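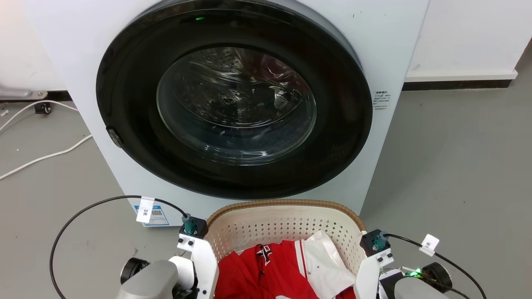 Water, Voltage and Waste Bins: Setting Up House in Praltden

Tumaini Mabula moved to Praltden in August, after eleven years of maintaining pumps for a bottling plant. She rents the second floor of a building on the Karagiannis side of the river and keeps a written record of every utility problem she meets. New arrivals now ask her for copies. We spoke at her kitchen table at 7 a.m., before the water pressure dropped.

The pressure is the first item in her notes. "The city main is fine," she said. "The loss is in the building. Most of the older blocks have one riser feeding every floor, and the pipe is narrow. If two people shower below you, you get a trickle." She measured the flow at her sink over a month and found the best period was before 7:30 a.m. A roof tank would fix it, and her landlord has agreed to one in principle. He has not given a date.

Water is billed every two months. Her last bill came to 888 in local currency, of which 145 was a fixed charge for the meter. "People see the total and think they have a leak. Read the second line first. The fixed charge is the same if you use nothing."

Bills can be paid at the Proltska counter near the bus station or at most pharmacies. The pharmacies close for lunch. Proltska does not, but it wants the paper bill, and a photo of it on a phone will be refused.

Idrisa Gachanja, who lives one floor up and worked as an electrician before he retired, joined us for the part about power. His main concern is grounding. "You will find three-hole outlets with two wires behind them," he said. "The third hole is decoration. Buy a tester and check each one before you plug in anything with a metal case." Of the nine outlets in his own apartment, four failed. Rewiring them took a day and a half, mostly spent chasing the wall.

He also advises against moving appliances from abroad. Voltage is only part of the question – frequency matters for anything with a simple motor, and a plug adapter changes neither.

On drains, the two disagree. Mabula puts paper in the bin, as the sign in her stairwell asks. Gachanja says the line under the street was replaced from the corner to the bridge and can take it. "The street line, yes," Mabula said. "The four-inch pipe in our wall is original. I have seen the inside of it."

Both buy bottled gas from Prurnthorpe, which delivers on request before noon. Mabula tests the connection with soapy water after every change of cylinder. She replaces the rubber washer each time as well. Gachanja replaces his when it looks worn.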